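Fingertip Care and Safe Handling: the Bramwell Bench Gallery

Welcome to our gallery page on good practice at the gripper bench! We put this together after the December round of bench reviews, when so many people asked to see how the work goes day to day that it seemed silly to keep it all in a binder. The Bramwell bench handles small packaged goods, the light and slippery sort that slide out of a grip the moment you look away, and we have grown very fond of the odd little rules that go with them.

Most of these rules started as notes taped up next to the bench. Clive Hartley gathered them into one sheet, Howard Whiteley argued with nearly every line of it (in the best possible spirit), and what survived is what we now call the Bramwell fingertip rules. They are house rules and they sit underneath the site's own safety rules, so if the two ever disagree, the site rules win and we fix the sheet.

Coverings first, as they get the most questions by far. A covered finger is a lovely thing for gripping thin wrappers, but a covering is a wearing part and we treat it like one. Look at both fingers before the first run, and look at the tips hardest of all. Creases are fine to start with so long as the grip test passes. A ragged edge goes in the log, with the finger it was found on, left or right as seen from the wrist. We used to write "slightly worn" and leave it there, and you can imagine how useful that was a month later!

The grip test is 14 closes on the same test packet at the working force setting. If the packet slips on any of them, the covering comes off and a new one goes on, and the test starts again from the first close. Howard wanted more closes and Clive wanted fewer, so there you are.

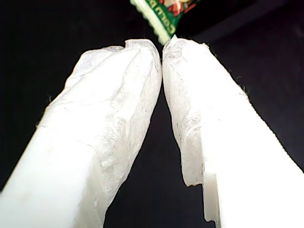 Do we have to change the covering on both fingers when only one is worn?
Change them as a pair. A fresh covering on one side and an old one on the other gives you two different surfaces, and the grip test result won't tell you much about either. Log the change once, with both fingers named, and keep the worn one in the tray until the shift lead has signed the line.

A small wrapper right at the fingertips, green with a crimped edge, and lettering that seems to start with "Gold". Printed wrappers are great for practice: note which way the print runs in your log and anyone can set up the same grasp again.

Look at the wrinkles in those white coverings, and at the ragged edge on the right finger with the smooth surface showing beneath it. Under our rules an edge like that gets its own line in the log.

Now for a few more of the rules people like to copy down. Please do copy them, and change whatever doesn't suit your bench.

Hands stay out while the arm is enabled. Clearing a dropped packet counts as hands in, even if it's right at the near side and you could have it in a second. Press stop, wait for the light, reach in, step back, say "clear" out loud, then restart. Saying it out loud felt daft for the first week and now we all do it, even working alone.

Packets get retired too. A wrapper that has been squeezed over and over goes soft at the seals and starts to behave like a different object, so each test packet has a life of 500 closes and then it goes. Food packets used for testing are never eaten afterward, however good they look. Yes, this is a written rule, and yes, there was a discussion.

Force settings live on the card, and the card lives on the Wundix cabinet by the bench. If you change a setting for a trial, write the old value down before you touch anything. Clive keeps the master copy and is very cheerful about being asked for it.

A full inspection happens every 1,000 closes: coverings off, bare fingers wiped and checked under the lamp, screws checked with the torque driver, new coverings on, grip test, signature. It takes around 2 hours if you set the parts out first, and it's a really satisfying job with the radio on.

We'd love to see how other benches do theirs. The Skustov bench has already sent over its own log layout, which has a column for room humidity that we are shamelessly borrowing for the next revision. Send yours to Howard Whiteley at the Bramwell bench and tell us if you're happy to have it shared on this page.

Page last updated 13 Mar 2026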